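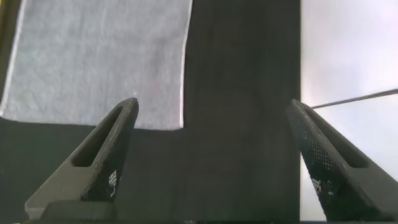
A reader in Estby wrote in to say she has given up on ironing altogether, and did I have anything to say for myself after last month's piece on pillowcases? Well, a little! I still iron mine on Sunday evenings with the radio on, and I'd miss it. But her letter got me thinking about how much of the job is really in the hanging. She shakes everything out hard, pegs it by the hem and folds it straight off the line – no basket in between – and says her shirts pass at work.

So I tried it with 20 napkins left over from the Prastholm supper. The cotton ones came out fine. The linen looked like old maps, and I went back to the iron for those (with a spray bottle, medium heat, wrong side first).

If you have a no-iron trick that works on linen, please send it in before the September issue. I'm also still after a decent ironing board cover, as the one I got from Fothergill slides around like mad.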